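Trillow Loose Play Set, Corn and Garden, 13 pieces

Home > Play and pretend > Sand, garden and shop > Loose sets
Item sold by Vinley
Availability: in stock
Page updated March 21, 2020

Short description

A mixed set of play food, cups and garden tools for the sandpit, the play kitchen or the pretend market stall. It comes loose in a cotton bag with a drawstring. Suitable from 2 years, under the eye of an adult.

Add to basket
Add to wish list
Ask a question about this item

About this set

The Trillow Loose Play Set was put together for families and nurseries which already own a sandpit or a play kitchen and want more things to put into it. We were asked many times for a set where the food and the tools can be bought together. Most sets in our shop are either one or the other, so parents had to order two boxes and afterwards had too many plates.

In this set the corn is the main piece. Children dig for it, pick it, carry it in a cup, sell it and cook it, and then it goes back in the ground. The tools and cups are simple in shape and in strong colours, so that they are easy to find again in the grass or at the bottom of a full toy box.

The pieces are not made to one exact scale. A cob is big beside a cup, and the trowel is big beside both. Small children do not mind this at all, but if you are looking for a true model kitchen, please have a look at our Estdale range instead, which has smaller pieces and is meant for children of school age.

What you receive

Yellow corn cobs
Cups in yellow and in magenta-purple
Blue plastic trowel
Blue tool with an open handle
Further tools and cups in mixed colours
Cotton bag

The colours of the further pieces depend on the delivery from the maker, and we cannot pick them by hand for each order. The cobs are always yellow. If you are ordering for twins or for a group, please write this in the comment field and we will try to send bags from the same carton.

The corn

The surface of the cobs is bumpy, with raised kernels. You can press a cob into damp sand or into modelling dough and it will leave a pattern behind. One of our customers uses them with paint on a roll of wallpaper. This washes off if you do it on the same day, but we do not recommend wax crayons or permanent ink, for the colour will stay between the kernels.

The cobs have no leaves to take off and do not open. They are not for the teeth. Of course every child will try a bite, so please look at the surface now and then, and remove a cob which has cracks or sharp places.

The trowel

The scoop is wide at the back and goes to a point, so it enters the sand without much force. The handle is round and of one thickness, and a small hand can go all around it. It is a toy for sand and for loose earth. In heavy clay or between stones it will bend and after some time break, and this is not covered by the guarantee. For real garden work with children we have the Bech junior tools with a steel blade, in the department Garden.

On the scoop you will find a label. You may leave it on or take it off. Lukewarm water and a little cooking oil help with the glue.

The cups

Use the cups for water, sand, dried beans or as flower pots. Many customers buy them only for the bath. They are not meant for hot drinks and we do not sell them as tableware, therefore please do not put them in the microwave. When they are left outside in the rain they will collect water, so turn them over in the evening.

Cleaning and storing

Rinse the pieces first outdoors, if you can, so that the sand does not go in the drain. After that, warm water with washing-up liquid is enough. For the kernels of the corn a soft nail brush works best. Let everything dry on a towel before you close the bag. The bag can be washed at a low temperature, but it will become a little shorter the first time.

Do not leave the set the whole summer in full sun. The blue parts are the first to become pale. This changes nothing in the use.

For a group room we advise an open bin on a table instead of the bag. When the walls are sloped and the opening is wide, the children can see all pieces at once and reach them from more than one side, and tidying up is quicker as well. A bin of metal is louder than one of plastic or wood. If the noise disturbs you, put a thin piece of felt on the floor of it. Check also that the rim is folded or covered before small children lean on it, and fix the bin if the table is not steady. 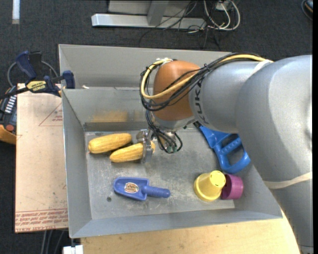 M. Bech

Yellow cobs, the blue trowel with its oval label, the yellow cup and the magenta-purple one, all laid out in a large grey metal bin on a light wooden table. The blue piece with the open handle is at the side, near the wall of the bin. The bin does not belong to the delivery and we do not have this model in our shop. Sloped bins of plastic are found under Storage for nurseries.

Play ideas

Corn harvest. Put the cobs under sand or under shredded paper and let the children look for them with the trowel. Older children can draw a map first.

Market stall. One child sells, the other buys with a cup as the purse. Buttons or chestnuts make good coins. Our paper shopping bags from Vinley are the right size for the cobs.

Sorting. Call out a colour, and everything of this colour has to go on a tray. It is a good game for the end of the afternoon, because at the end the floor is free.

Pouring. Give only the cups and a bowl of rice or water. With the youngest children this often keeps them busy longer than all the rest.

Safety

Not suitable for children under 2 years. Use in and near water only when an adult is present. The drawstring of the bag is long, so keep the bag itself away from small children and hang it high. Remove all packaging before you hand over the toys. Please keep this information.

Delivery and returns

Orders are packed in our own warehouse and leave it within 2 working days. You have 15 days to send the set back if you do not like it. It should be unused, with all pieces in the bag. We are not able to take back sets that have been in sand, even when they were washed after.

If a piece is missing or broken on arrival, write to us within 7 days with your order number and tell us which piece it is. You do not need to return the whole set. We send the single piece by post without cost for you.

Questions from customers

Can I buy more corn without the rest?
Yes, from April the cobs will be sold in a bag of 7. They are the same cobs as in the set.

Does the blue tool with the open handle have a sharp edge?
No. It is for pretending only and it will not cut wood, cardboard or anything else.

Is the set good for a shop game indoors?
Yes, very. Please order a new one for indoors if the old one has been in the sandpit, as some grains always stay in the corn.

Do the pieces fit with the Estdale kitchen?
They can be played with together, but the cobs are too long for the Estdale pan. They lie well in the oven tray.

Do you make a gift parcel of it?
We can wrap it in brown paper with a card. Choose this in the basket, before you pay.

Customers also looked at

Vinley paper shopping bags, small
Estdale play kitchen, oven tray
Bech junior hand tools
Trillow sand sieve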